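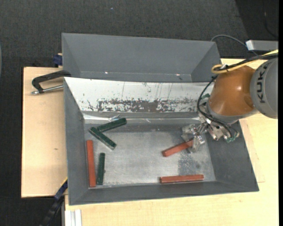

**How should loose bars of two kinds be stored before they are packed?**

They should be kept in wide, open-topped bins at table height and sorted by color at the moment of packing, provided the layer in the bin stays shallow enough for every bar to be seen.

## 1. Background

This report was prepared by Radwa Ait Ali and Nouhaila Younis for the second-year course in storage and packing methods at Horkley. It concerns the short-term holding of small rectangular goods between delivery and boxing. The practical part of the project used bars in two colors, reddish-brown and dark green, and gray bins placed on pale wooden tabletops.

The project brief was supplied by Grokico, a mail-order packing firm that handles mixed orders for small shops. The firm asked whether bars of different colors should be separated on arrival or held together until an order is made up. Its present method is to separate them on arrival into closed cartons, which are stacked by the packing bench.

## 2. Method

Two arrangements were compared. In the first, each color was held in its own closed carton. In the second, both colors were placed together in an open bin, with a second bin standing directly behind it to receive goods as required.

A total of 200 practice orders was drawn up from a list provided by the firm. Each order called for a given number of bars of each color. The same orders were used for both arrangements, and the two authors exchanged duties at the halfway point. Errors were entered on the tally sheet by the person who was not packing.

Packing speed was not measured. The first timing sheets were filled in inconsistently and have been left out of the results.

## 3. Results

The closed cartons produced 32 errors, the majority of which were short orders. In several cases the packer had closed a carton and moved on before the full number had been taken out. The open bin produced fewer short orders, although the wrong color was selected on two occasions, both late in the afternoon with the blinds down.

Scattered bars were easier to pick up than bars lying flush against one another. Bars lying close to the wall of a bin required more care, as there was little room to take hold of them from that side. Bars that overlapped were sometimes lifted together. The authors therefore began to spread the contents by hand before each group of orders, a step that had not been included in the original plan.

## 4. Recommendations

- Hold both colors in one open bin where the daily quantity is small.
- Refill the bin before it is empty, but do not allow the bars to pile up.
- Keep the second bin clear for incoming goods.
- Provide even lighting over the table.

For quantities approaching 3000 bars a day, the authors recommend that the colors be separated again. A single bin would need constant refilling, and the table space at Grokico does not allow for more.

## 5. Further work

The comparison should be repeated with three or more colors and with wrapped goods. A trial with shallower bins has been discussed with the firm and may begin in January. The tally sheets are held in the department office and may be consulted on request.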